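4　容器の転用と「仮の置き場所」

本章では、家庭の中で、ある目的のために作られた容器が別の目的に使われる行為を扱う。前章で述べた収納家具の場合と違い、ここで問題にする容器は、使う人が動かすことのできる小さなものである。

図2　マグカップに立てて入れたスマートフォン

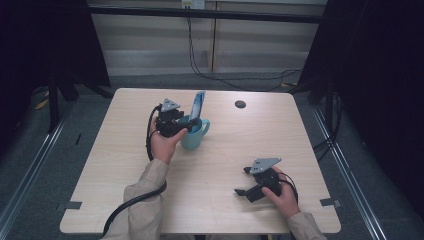 このような行為について、これまでの研究は主に二つの方向から論じてきた。一つは、物の形が使い方を誘うという考え方である。口が広く、底が平らで、適当な深さがあるものは、何かを入れる行為を誘う。もう一つは、家事の手順の中で転用を説明する考え方である。人は料理や掃除の途中で手をあけなければならず、そのとき一番近くにある容器を選ぶ。筆者は二つの考え方をどちらも必要であると考えるが、どちらも、転用がその後どのように続くか、またはどのように終わるかについては、あまり述べていない。本章の関心は、この時間の問題にある。

4.1　資料と方法

資料は、ベルカディ地区の集合住宅で行った家庭内記録調査（以下「ヘラマノ調査」とする）によるものである。調査の設計は筆者とTarek Alaouiが行い、聞き取りの大部分はSamah Shawkyが担当した。協力者には、家の中で「本来の場所ではないところ」に物を置いたとき、またはそのような物に気がついたとき、短い文章で記録することをお願いした。何が本来の場所であるかは、調査者の側から決めなかった。この点は記録の比較を難しくしたが、協力者自身の基準を知るためには必要な条件であった。

得られた記録は801件である。このうち、容器の転用に当たると判断したものは193件であった。判断は筆者とShawkyが別々に行い、一致しない記録については、協力者に電話で確認した。確認ができなかった記録は、転用の数に含めていない。

記録の文章は、長さも書き方も大きく異なる。「鍵、茶わん」とだけ書いた人もいるし、なぜその茶わんでなければならなかったかを詳しく書いた人もいる。短い記録を資料として軽く扱うことは避けた。短いことは、その置き方が本人にとって説明の必要のないものであることを示している可能性があるためである。ただし、これは可能性であり、単に忙しかったと考えることもできる。

4.2　転用の分類

転用の記録を読み、筆者はこれを「一時的転用」「反復的転用」「定着した転用」に分けた。以下、順に説明する。

一時的転用とは、一度の必要のために容器が使われ、その必要がなくなると元の用途に戻るものである。縫い物の間だけ小皿に針を置く、電球を替える間だけ鍋のふたにねじをのせる、というような例がこれに当たる。記録の中ではこの種類が最も多かった。しかし、聞き取りをすると、一時的であると書かれた転用が実際にはくり返されていることが少なくなかった。ある協力者は、ねじをのせた鍋のふたについて「一回だけ」と書いたが、聞き取りでは、家の中の修理のときは必ずそのふたを出すと答えた。

反復的転用とは、同じ組み合わせが何度もくり返されるが、容器が元の用途も失っていないものである。図2のような、飲み物のための器と電話の組み合わせも、形の上ではこの種類になりやすい。縦に長いものを立てておくには、ある程度の深さと重さのある器が便利であり、陶器のカップはどの家庭にもある。協力者の記録にも、料理の作り方を見るためにカップに電話を立てるというものがあった。同じ協力者は、音楽がよく響くから立てるとも書いている。一つの置き方に複数の理由があり、本人もその順位をはっきり決めていない。

定着した転用とは、容器が元の用途を失い、新しい用途の名前で呼ばれるようになったものである。ジャムのびんが「ボタン入れ」になり、菓子の缶が「薬の缶」になる。呼び名の変化は、定着を判断するときの最も確かな手がかりであった。家族の中で呼び名が一致していない場合もあり、母親は「菓子の缶」、息子は「薬の缶」と呼ぶ家庭があった。このような場合、筆者は定着の途中であると考え、反復的転用に分類した。

4.3　食器の特別な位置

転用された容器のうち、食器はほかの容器と少し異なる性質を持つ。びんや缶は、中身を使い終わったときに一度役目を終える。その後の使い方は自由であり、捨てても、残しても、特に問題にならない。これに対して食器は、使った後も洗われて棚に戻るものであり、役目の終わりがはっきりしない。そのため、食器の転用にはいつも「返さなければならない」という意識がともなう。

この意識は、記録の言葉づかいにも表れている。びんや缶については「使う」「入れる」という動詞が多いのに対し、食器については「借りる」という動詞がよく使われた。自分の家の自分の食器であるのに、借りると書くのである。だれから借りるのかとShawkyがたずねると、ある協力者は少し考えて「台所から」と答えた。この答えは、所有者が人ではなく場所であるという感覚を示しており、筆者には大変興味深い。

また、食器の転用には、どの食器なら許されるかという区別がある。来客用の食器が転用された記録は、ほとんど見られなかった。転用されるのは、組の中で一つだけ残ったもの、もらったが好みに合わないもの、縁が少し欠けたものである。欠けた食器は、食事に使うには不安があるが、捨てるには惜しい。転用は、このような食器に居場所を与える方法にもなっている。協力者の中には、欠けたカップを流しの横に置いてスプーンを入れ、そのカップを「引退した」と表現した人がいた。

一方、毎日使うカップがそのまま転用される場合もある。この場合、転用は短い時間で終わり、カップは飲み物のために呼び戻される。中に入っていた物は外に出され、そのときはじめて、次の置き場所が問題になる。ある家庭では、出された鉛筆が夕食の間ずっと食卓の端にあり、食後にまた同じカップに戻った。カップが洗い終わるのを鉛筆が待っていたことになる。

4.4　家族の間の交渉

転用は一人の行為として始まるが、同じ家に住む人がいれば、必ずほかの人の目に入る。記録には、転用を見つけた人が書いたものも多い。その中には不満もあるが、不満だけではない。夫が計量カップに種を入れたことについて、妻は最初の記録で「困る」と書き、後の記録では「種の計量カップの隣に、新しい計量カップを置いた」と書いた。言葉による話し合いはなかったという。新しい物を買うことが、転用を認めるという返事の代わりになっている。

反対に、転用が静かに取り消されることもある。中身が別の場所に移され、容器だけが棚に戻される。取り消した人は多くの場合、そのことを相手に言わない。相手が同じ転用をもう一度行うと、同じ取り消しがまた行われる。Alaouiは、このくり返しを無言の対立と読むべきであると主張した。筆者は、対立と呼ぶほど強いものではなく、二人がそれぞれの片づけ方を保つための習慣であると読んだ。この点について筆者らの意見は一致しておらず、本稿では両方の読み方を残しておく。

4.5　調査の限界

以上の分析には、いくつかの限界がある。第一に、記録は協力者が気づいたものに限られる。完全に定着した転用は、本人にとって「本来の場所」になっているため、記録されにくい。実際、聞き取りで家を訪問したShawkyは、記録にない転用を多く見ている。定着した転用の数は、本稿の資料では小さく出ていると考えるべきである。

第二に、食器という語の範囲が、家庭によって異なっていた。保存用の器を食器と考える人もいれば、道具と考える人もいた。筆者は協力者の言い方に従ったが、その結果、同じ形の器が別の分類に入った場合がある。

第三に、協力者の住まいは台所と居間が近く、食器が台所の外へ出やすい間取りであった。台所が離れている住宅では、「台所から借りる」という感覚がより強い可能性もあり、逆に借りること自体が少ない可能性もある。間取りと転用の関係は、次章で住宅の平面図を用いて検討する。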